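Basa Help Desk
Ticket: Sourdough timer app skips the second fold reminder
Product: Getar (bread schedule and reminder app)
Status: Solved
Opened: February

Original report

Hi Basa team! First off, I love Getar. I bake twice a week and it has completely changed how I plan a loaf. My trouble is with the fold reminders. The first one rings right on time, then the second one never shows up, and the third rings as if everything went fine. The bake step is okay. The overnight fridge step is okay too. It's only ever that second fold.

My schedule is a copy of the Głowacki rye, the one from the shared recipes page, with the rest between folds changed to 40 minutes. I start at 6:30 in the evening. Phone is a Nernent, battery saver off, notifications on, volume all the way up (my dog can confirm).

Already tried: restarting the phone, deleting the schedule and copying it again, logging out and back in. Same result every time.

Reply from support

Thank you for such a clear report, and rye is a great choice! Could you try two things for us?

Open the schedule, tap the second fold, and tell us what it says next to "Starts after."
Then go to Settings, Sounds, and check whether "Combine close reminders" is on.

We copied the Głowacki rye on our side and all three folds rang, so something in your edited version must be different.

Customer update

Ooh, okay. "Starts after" on the second fold says "Mix." On the third fold it says "Fold 2." I never touched that, at least not on purpose. "Combine close reminders" is on.

I turned the combine setting off and ran a fake schedule with no dough, just to see. Second fold rang! But it rang at the same moment as the first fold, so I got two chimes on top of each other.

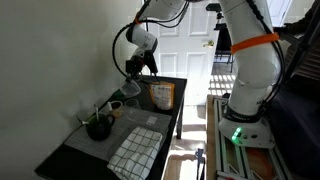 3 min read

Reply from support

That double chime is the best clue yet! Your second fold is counting from the mix and your first fold is counting from the mix too, and both are set to 40 minutes. With the combine setting on, Getar folds them into a single reminder, and you only see the name of the first one.

Please change "Starts after" on the second fold to "Fold 1" and save. You can turn the combine setting back on afterward if you like it.

Could you also send us the schedule code from the Share screen? We'd love to see how it got that way.

Customer update

Changed it, and all three folds rang tonight with real dough in the bowl! Spaced out just right, too. The code is on its way through the app.

One thing I remembered: I dragged the second fold up above the first by mistake when I was editing, then dragged it back down. Maybe that did it?

Reply from support

Yes! We dragged a step up and back down in a test schedule and got exactly your result. The step moves back to its old place but keeps the link it picked up on the way. It happens only in copied recipes, and a schedule built from scratch sorts itself out fine.

This is now on our bug list. Until the fix is out, check "Starts after" on any step you've moved. If you bake at 70 percent hydration or higher and use the extra fold from the recipe notes, check that one as well.

Customer update

Perfect, thank you! The crumb on this loaf was the most even I've had since I started with rye. Closing from my side. Any chance of a "preview all alarms" button someday? I'd use it every single bake.

Reply from support

Added to the wish list with your ticket attached, and we'd use it too! Happy baking.

Ticket marked solved. Reply within the app to reopen.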